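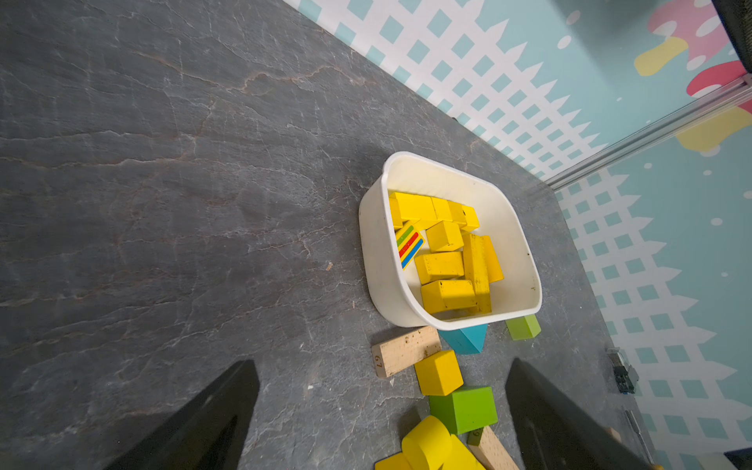 Sorting Habits in Shared Student Kitchens
Gizella Orbán and Zsófia Lengyel, 31st March

Our project asks how residents of Brorkness house divide their rubbish and recycling. We gave a short questionnaire on all three floors and received roughly 2000 words of written comments.

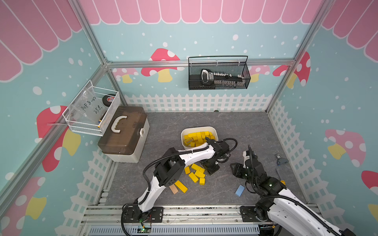

Figure 1. Wall panels with mushrooms and picket fence.

Most residents wrote that the labels on the bins are not clear -- especially for soft plastics.

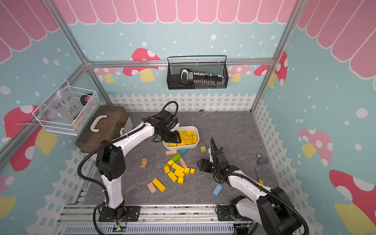 Figure 2. White bowl with yellow blocks.

Two kitchens will try new coloured labels until June. 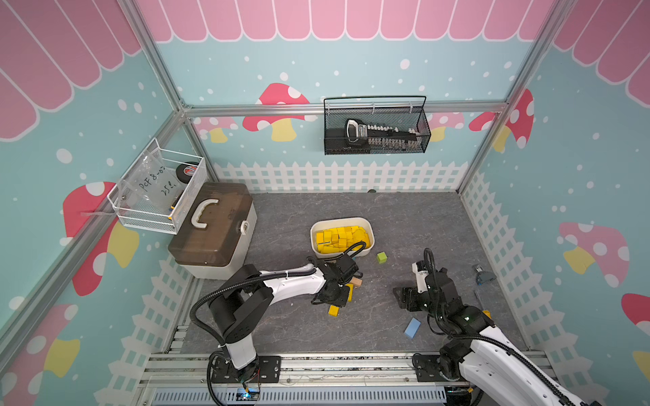
Figure 3. Wire basket on the crossbar, with caliper.

We could not yet compare the results between floors.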